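检查日期：2019年11月13日
检查范围：二层绘图室、样品间、走廊及公用插座
依据：Mandia 楼用电与桌面安全自查办法（5月修订版）
本次为复查，上次遗留项一并核对。

# 桌面照明与用电安全检查表（附意见）

填写说明：合格打勾，不合格留空并在下方写意见。意见写清位置和处理办法，不写“注意一下”“加强管理”这类话。

## 一、台灯与灯具

- [x] 底座平放，四边不悬空
- [x] 灯杆与底座连接处不晃动
- [x] 灯罩无裂纹，无发黄发脆
- [ ] 电源线外皮完好，无压痕
- [x] 灯头与纸张、布料保持距离
- [ ] 下班后断电

意见：

靠门一侧的台灯电源线从桌腿与墙之间穿过，外皮上有一道压痕，铜丝没有露出。已停用，贴了黄标，换线之前不得再插。换线由物业电工做，使用人不要自己缠胶布。上次检查时这根线就走在同一个位置，当时写的意见是“建议改走线”，没有改。这次改成限期，5天内完成。

下班断电一项，抽查时有两盏灯的开关已关但插头未拔。按5月修订版，带充电口的灯具关灯后充电口可能仍然通电，所以要求拔插头或关排插总开关，两种做法都算合格，只关灯不算。

样品间里的 Takagi 夹灯夹口胶垫脱落一边，夹在隔板上会慢慢往下滑。先改放平台使用，胶垫到货后再夹回去。

## 二、桌面铺纸

- [x] 铺纸平整，无卷边
- [x] 纸边不垂到排插上方
- [ ] 多余铺纸当日收走
- [x] 纸上无敞口水杯
- [x] 铺纸不遮挡桌下出线口

意见：

绘图桌铺纸的做法保留。大张白纸铺到桌沿以内，露出一条木边，拿东西时不容易把纸带下去。纸面要压平，卷起的一角容易钩住袖口，连带把灯拉倒。

台灯直接放在铺纸上是允许的，条件有两个：底座够重够宽，灯头不对着纸面近照。底座下面的纸每次换新时要把灯拿开，不要沿着底座撕一圈。窗边那张桌子底座下面压着好几层旧纸，撕得参差不齐，灯放上去一推就晃，已当场清掉。

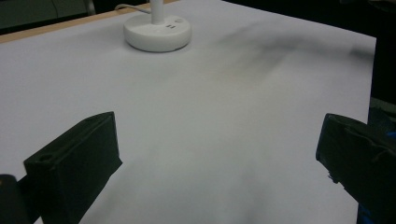

白色圆底座、底座上带小孔和圆形按钮的这一类灯，检查时多看三处。一是底座上面的两个小口，样子像 USB 充电口，凡是这种口都按充电口管理，口内不得有纸屑、铅笔灰和胶渣。二是按钮，按下要能弹回。三是底座与纸接触的一圈，搬开看有没有发黄，发黄说明底座温度偏高，要停用送检。

Wuvance 绘图组回复说，铅笔灰进充电口这件事以前没当回事，橡皮屑一吹就吹进去了，问能不能拿胶带把口封住。另外他们不同意把旧铺纸当天全部收走，有些底稿要连着画几天，收走就等于重来。

两点答复如下。

充电口可以封，用纸胶带，不用透明胶。透明胶时间长了留胶，清理时要拿刀尖去刮，反而更危险。封了的口在台账里注明“停用”，免得下一个使用人撕开就插。已经进了灰的，断电以后用软毛刷朝外扫，不要用嘴吹，不要用湿布，不要用金属镊子。

底稿可以留，在纸角写上使用人和日期，灯要移到没有底稿的一侧或者断电收起。没有写字的一律按废纸处理。这一条从本次检查起执行，表上的“多余铺纸”改为“无标记铺纸”，下次印表时一起改。

## 三、排插与走线

- [x] 排插有固定，不悬挂
- [ ] 不串接
- [x] 插孔无焦痕
- [x] 总开关指示灯正常
- [ ] 地面走线有压线槽
- [x] 标签上的额定功率可辨认

意见：

走廊尽头有一处串接，一只排插插在另一只上，后面带着饮水机和打印机。已拆开，打印机改接墙插。那只排插标签上写的上限是3000瓦，使用人认为没超，所以没关系。不管超不超，串接本身就是不合格项，以后不再逐个解释。

绘图桌上的排插只接灯具和小电器，单台超过500瓦的不得接入。取暖器、热风枪、电水壶都在此列。天冷以后会有人带取暖器来，请各组提前说清楚。热风枪在样品间有专用插座，用完放回铁架，等枪口凉透再收线。

地面走线有一段没有压线槽，在样品间门口，正好是推车经过的地方。临时用了宽胶带，胶带只能顶几天。压线槽已经报购，Plitedent 仓库那边答复有现货，颜色只有灰的，可以。

## 四、椅子、通道与杂物

- [x] 椅脚不压线
- [x] 桌间通道可以通过推车
- [ ] 桌下无纸箱
- [x] 灭火器前无遮挡
- [x] 灭火器压力指针在绿区

意见：

桌下纸箱是老问题。绘图室靠里的两张桌子下面都塞着箱子，装的是旧图卷，箱子顶着排插的侧面。排插发热时散不出去，而且看不见指示灯。箱子已拉到墙边，图卷请使用组自己决定去留，下次复查还在桌下的，直接移到库房。

椅子推回桌下时注意台灯线。线如果从桌面后沿垂下来，椅背一顶就会把插头带松。插头半松半紧比完全脱落更麻烦，灯还亮着，接触的地方在发热。线长的，用扎带收一段固定在桌腿内侧，扎带不要勒死，留一点活动量。

灭火器这次全部合格。样品间那只上次指针偏低，已换新。旧的那只还放在门后，请搬走，免得急用时拿错。

## 五、按键与开关抽查

抽查办法：灯具通电，连续开关几次，看有没有闪烁、延迟和异味。之后保持亮灯15分钟，断电，用手背靠近底座和插头试温度，微温算合格，烫手算不合格。

- [x] 开关反应正常
- [x] 无闪烁
- [x] 无异味
- [ ] 插头温度正常

意见：

有一盏灯插头偏热，灯本身没问题，换到别的插孔后恢复正常。原插孔已用胶塞堵上，整只排插列入更换。触摸式开关的灯，手上有水或沾了胶时不要操作，擦干净再碰。

抽查时灯不要压在底稿上试。试灯的位置选空的桌面，旁边不放酒精和喷胶。喷胶罐统一放回铁皮柜，这一条样品间做得比绘图室好。

## 六、整改项

| 项目 | 位置 | 处理 | 期限 |
|---|---|---|---|
| 台灯电源线压痕 | 绘图室靠门 | 停用，换线 | 5天 |
| 夹灯胶垫脱落 | 样品间 | 平放使用，待换胶垫 | 15天 |
| 串接排插 | 走廊尽头 | 已拆 | 已完成 |
| 插孔发热 | 绘图室 | 堵孔，整只更换 | 5天 |
| 地面走线无线槽 | 样品间门口 | 加灰色压线槽 | 15天 |
| 桌下纸箱 | 绘图室靠里 | 已移至墙边，待清 | 15天 |
| 旧灭火器 | 样品间门后 | 搬走 | 5天 |

备注：

1. 黄标由检查人贴，由检查人撕。使用人自行撕下的，按未整改处理。
2. 新买的台灯进场前先登记，登记内容包括型号、功率、有无充电口。没有登记的，检查时先收起，登记后发还。
3. 铺纸用完请到样品间领，整卷不要放在绘图桌上，容易滚下来砸到排插开关。
4. 本表一式两份，一份贴在绘图室门内侧，一份存档。贴门上的那份请不要在背面打草稿，上一份就是这样找不到的。
5. 对意见有不同看法的，写在本表空白处，复查时一并答复。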